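Course handout, Unit 12: Coiling, sorting and storing thin cables
Instructor: Deepak Bhatia
Workshop Practice, Clumville Technical Evening School

Read before the bench session. Bring one cable of your own that you do not mind cutting.

## 12.1 Scope

The unit covers light, flexible cables under 2 m in length: charging leads, sensor leads, short data leads and low-voltage power leads. Mains extension cords and coaxial cable have their own rules and are treated in Unit 14.

## 12.2 Terms

**Coil.** A cable laid in loops that share a common center and cross only at the start and finish.

**Pile.** Loops that overlap without order. A pile can look like a coil from one side.

**Tangle.** A pile in which at least one end has passed through a loop. A pile opens when both ends are drawn apart. A tangle tightens.

**Set.** The curvature a cable keeps after it has been stored. Set depends on the jacket material, the storage time and the temperature.

**Strain relief.** The thicker or ribbed section where the cable enters the connector housing. Most failures in light cables are found within 50 mm of it.

## 12.3 Reading a cable before handling it

Find both connectors first. On a dark cable with small dark plugs this takes longer than expected, and the usual mistake is to pull on the nearest loop. Look for metal. The shell or contacts of a plug reflect light at a different angle from the jacket, so moving the lamp a little to one side is often enough.

Next, follow the cable by eye from one connector until it crosses itself. Note which part lies on top at the crossing. Continue to the second crossing. For three loops or fewer, the whole path can normally be read without touching anything. 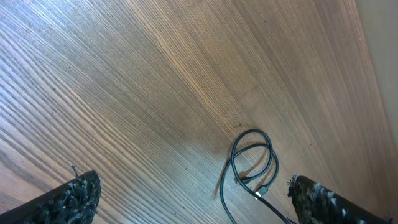
*Figure 12-1. Thin black cable in loose, overlapping loops, with small connectors lying among them.*

The loops in Figure 12-1 are loose and rounded. With a cable in this condition, lift the top loop first and leave the lower ones on the table. Do not pick up the whole bundle: loops that lie flat will fall through one another when raised, and a pile becomes a tangle in one movement.

## 12.4 Work surface

Use a flat table, cleared to at least twice the width of the largest loop. A smooth finish lets the cable slide and release its twist. Cloth and rubber mats grip the jacket and hold the twist in place; keep them for soldering.

Wipe the surface before starting. Grit picked up by a soft jacket ends up in the connector.

A striped wood grain makes a black cable harder to trace where the darker streaks run alongside it. Turn the cable so that its longest run crosses the grain, or put a sheet of plain paper under the part being traced.

## 12.5 Separating several cables 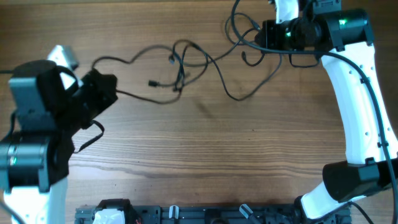
*Figure 12-2. Black cables tangled together on a wooden tabletop.*

With more than one cable of the same color, proceed as follows.

1. Spread the group sideways with flat hands. Do not pull.
2. Locate any free end and mark it with tape. Write a number on the tape.
3. Back the marked end out through the crossings, one at a time, toward the outside of the group.
4. When the first cable is free, move it off the table before starting the second.
5. If a crossing resists, go to the other end of the same cable.

Step 4 is skipped often and accounts for most of the repeated work. In the October class, groups that left the freed cables on the table took nearly 12 minutes for the exercise.

## 12.6 Coiling

Hold one connector in the left hand with 50 mm of cable free. Form the first loop at the natural diameter of the cable, which is the size it takes when no force is applied. For the bench leads this is close to the width of a palm.

Alternate overhand and underhand loops. The overhand loop adds a twist and the underhand loop removes it, so the cable pays out straight when next used.

Secure with a hook-and-loop strap across the coil. The Fakero straps in the drawer are the correct width. Wire ties are not used in this course.

## 12.7 Storage

Coils go into the Hatuveck trays, one type per tray, connectors facing up. The label states the type at both ends, the length, and the date of the last continuity test. Worn cables go in the Guérin box by the door for Unit 15.

## 12.8 Exercises

a. Sketch the loops in Figure 12-1. Mark each crossing you can identify as over or under.

b. Coil your own cable by both methods (all overhand; alternating). Release each on the table and record the remaining twist.

c. Read pages 49 and 50 of the course reader.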